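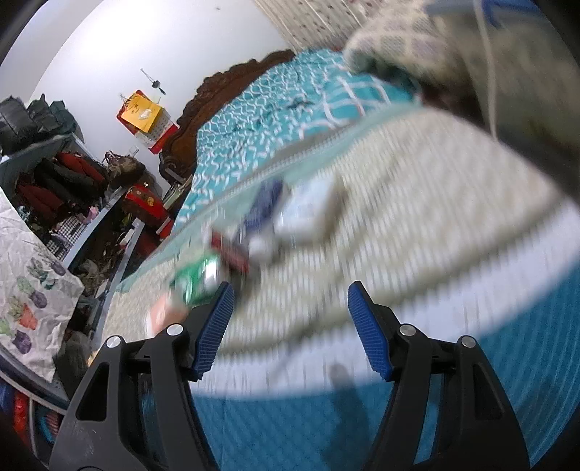 Housekeeping Linen Technician, Extended-Stay Properties
Skasero Lodging Services — Jadgate location

Reports to: Maiara Honorato, Linen and Laundry Manager
Schedule: full time, first shift, 6:30 a.m. start
Openings: two
Start: September

Position summary

The linen technician maintains bed linen stock for the Jadgate property, which has 200 furnished units rented by the week or month. The work covers sorting, inspection, minor repair, inventory and bed changes in units between tenants. Washing and drying are done on site in the Pacheco Street laundry room, one block from the main building.

Duties

Inspect fitted sheets, flat sheets, blankets and mattress covers for stains, thinning and failed elastic. Items are graded A, B or discard according to the property linen standard.

Strip and remake beds in vacated units. A full change includes the mattress cover, which is logged separately from the sheets.

Record all movements in Tenus, the stock system used at every Skasero property. The current count for Jadgate is 3739 pieces. Variances over the monthly limit are reported to the manager the same day.

Repair open seams and replace elastic on a household-type sewing machine. Knitted items are not repaired in house — they are tagged and sent out.

Load and unload washers and dryers during peak turnover, normally the last week of the month.

Requirements

One year of work in a hotel, hospital or commercial laundry, or a comparable setting.
Ability to lift 40 pounds and to stand for most of a shift.
Basic computer use, including data entry and printing labels.
Basic machine sewing is preferred. Training is available for applicants who meet the other requirements.

Pay and benefits

Starting pay is $940 per week, paid every two weeks. Health coverage begins after 60 days. Work shoes are reimbursed up to $200 per year. A hiring bonus of $400 is paid with the first check after the 90-day review.

How to apply

Send a resume and two work references to Daryna Skoryk in the Skasero personnel office, or leave them at the Jadgate front desk between 9 a.m. and 4 p.m. Put "Linen Technician" on the envelope or in the subject line. Selected applicants will complete a short interview and a 30-minute practical test — grading a mixed cart of linen and making one bed. Applications without references will be held for ten days and then closed.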